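Subject: Re: [readers] Next book, and the Besson review
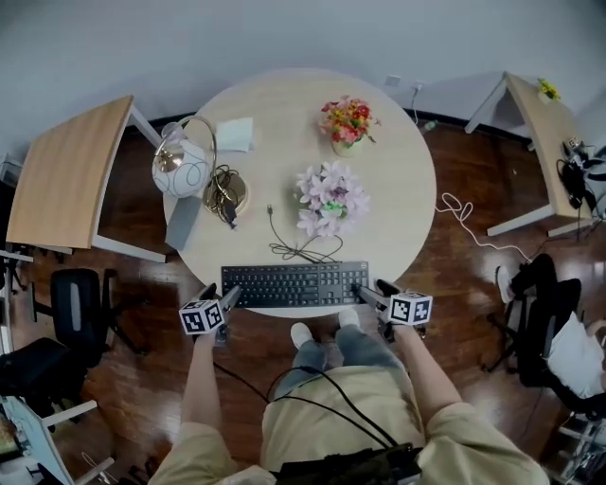 Vol. 30, p. 3958

Dear all,

Thank you for the comments on my review of "The Drawer of Chargers". I answer to Josiane first, then I add a word on the next book.

Josiane Carré wrote:

> I have read your review twice and I find it too kind. Besson spends
> a whole chapter on the repair shop in Curnville, and then he leaves
> the reader with no idea how the shop pays its rent. If we want people
> to repair their kettles, someone must earn a living from it. Also, is
> the English edition complete? My copy has no notes at the end.
>
> Josiane

You are right about the rent. I looked again at chapter four, and the only figure he gives is the 1000 kettles brought to the shop in its first year. He does not say how many were mended, or what the customers paid. I had noticed this when I was reading, but I liked the portrait of the owner so much that I forgave it. I will put one more sentence in the review before it goes to the printer.

About the notes: the English edition from Drokby is shorter than the French one. The notes are missing, and also the small chapter on packaging. I have compared the two tables of contents and everything else seems to be there, in the same order. The translation is good in my opinion, although "second life" comes back so often that I became a little tired of it. In French he uses four or five different expressions for this.

Where I do not agree with you is on the last part. You wrote in April that the chapter on his mother's flat is sentimental. For me it is the strongest of the book - he must decide what to do with every plate and every towel, and his theories do not help him very much. I would tell a reader in a hurry to begin there.

For the next book I propose "Ulteten", the novel about the island where all the waste of the mainland is sent. It is long, but the print is large. The library can lend us three copies, and I have one which I can post to somebody. If you prefer an essay again, please write to the list before the end of the month.

Josiane, would you like to write the review this time? The limit is 2000 words, the same as for mine.

With kind regards to everybody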